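October 22, 2023
Reading programme notebook, Harkgate congregation
Entry by Gráinne Noonan

Discussion guide for the spring shared read received from Fionnuala Keogh and filed. Six sessions are proposed, beginning in March. Jovholm and Flornville have confirmed that they will read the same title. 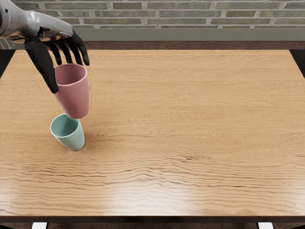
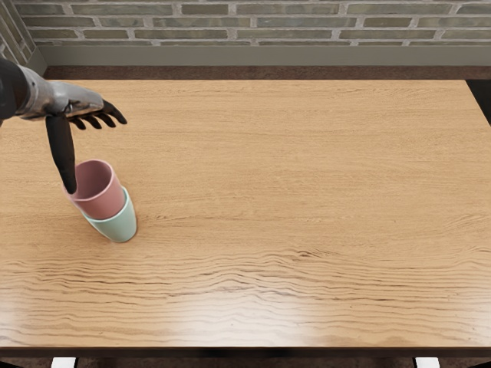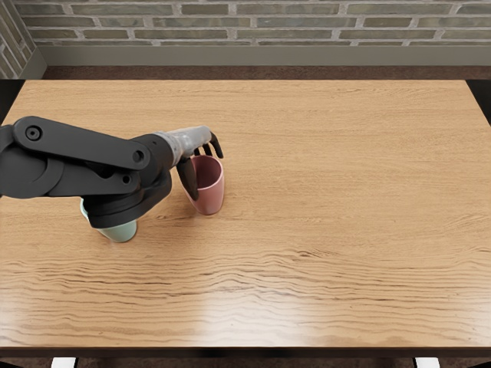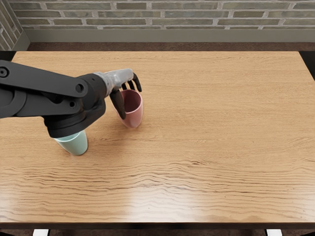 Pink cup and green cup, wooden table.

The guide requires revision before it is issued to group leaders. Session two asks readers to cover 85 pages in a week, and the chapter on land and treaties should be divided. For the opening exercise, two cups in different colours, pink and green as above, would serve: names for the pairs are drawn from one and discussion questions from the other. The closing words are too long – F.K. to shorten. Abernathy has asked for large-print copies, number not yet given. The book grant stands at 2,278 pounds, of which 786 is committed to the first order. Remainder held until the other congregations report.

Outstanding: childcare for the evening sessions; permission to reprint the two poems; whether session five may be held jointly with Flornville.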